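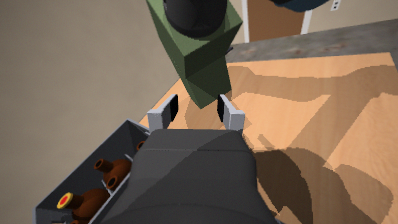

# Ticket 182: nightly export to Nalthorpe stops at the same row

**Site:** Stasthorpe
**Opened by:** Milan Bosman
**Component:** Galis scheduler, export job `nightly_parts`
**Status:** Closed, one follow-up open

## Reported behavior

The nightly parts export starts on time at 02:14 and writes its header and the first rows. It then stops without an error. The job shows as "complete" in the Galis console, but the file that reaches Nalthorpe is short. Nalthorpe imports whatever it gets, so stock levels for the missing parts stay at the previous day's values.

First noticed in January by the Nalthorpe desk, who found the same parts out of date several mornings in a row.

## Environment

- Galis scheduler on the Stasthorpe application server
- Database on a separate host, same rack
- Output: CSV, UTF-8, comma-separated, moved by SFTP
- Receiving side: Maes import service, default settings

No upgrades on either side before the fault began. The parts table did get a new batch of supplier records that week.

## Log

**Step 1.** Ran the export by hand with the scheduler's service account. Same result: short file, exit code 0.

**Step 2.** Ran it again under my own account. Full file. Compared the two outputs with `diff`. They match up to the last row of the short one.

**Step 3.** Checked disk space and quota for the service account. Plenty free. Checked open file limits. Normal.

**Step 4.** Looked at the last row written. It is a plain bracket record, nothing odd in it. The next row in the full file has a supplier name with an accented letter. Fetched the raw bytes:

```
$ sed -n '/BR-0050/,+1p' full.csv | hexdump -C
```

The name is valid UTF-8 in the full file.

**Step 5.** Compared the environment of both accounts.

```
service: LANG=C
mbosman: LANG=en_US.UTF-8
```

The export script takes its output encoding from the locale. Under `C` it fails on the first character outside ASCII. The script catches the exception, closes the file, and returns normally — that explains the exit code.

**Step 6.** Set `LANG=en_US.UTF-8` in the job definition and reran from the console. Full file. Row count matches the source query.

**Step 7.** Sent the file to Nalthorpe outside the normal window. The Maes import took nearly 30 minutes and reported no rejected rows. The desk spot-checked the parts they had listed and confirmed the new values.

## Cause

Two faults together:

1. The service account has no locale set, so the script falls back to ASCII output.
2. The `except` block around the write loop swallows every exception, including encoding errors.

The first had been present since the job was set up. It had no effect until the new supplier records came in.

## Changes made

- Locale set in the job definition, not in the account profile. Galis does not read the profile when it starts a job.
- Script now opens the output with an explicit encoding.
- `except` block removed. An encoding error now ends the job with exit code 1 and a line in the log.
- Row count written to a sidecar file next to the CSV.

## Not changed

The Maes service ignores the sidecar file for now. It needs a setting on the Nalthorpe side, and they want to test it on their staging host first. Moved to its own ticket.

Retention of old exports stays at 14 days. Short files from before the fix are still in the archive folder. Do not use them to restore anything — check the row count against the database first.

## Closing note

Watched the next scheduled run from the console. Started 02:14, exit code 0, counts equal on both ends. Closing. — M. Bosman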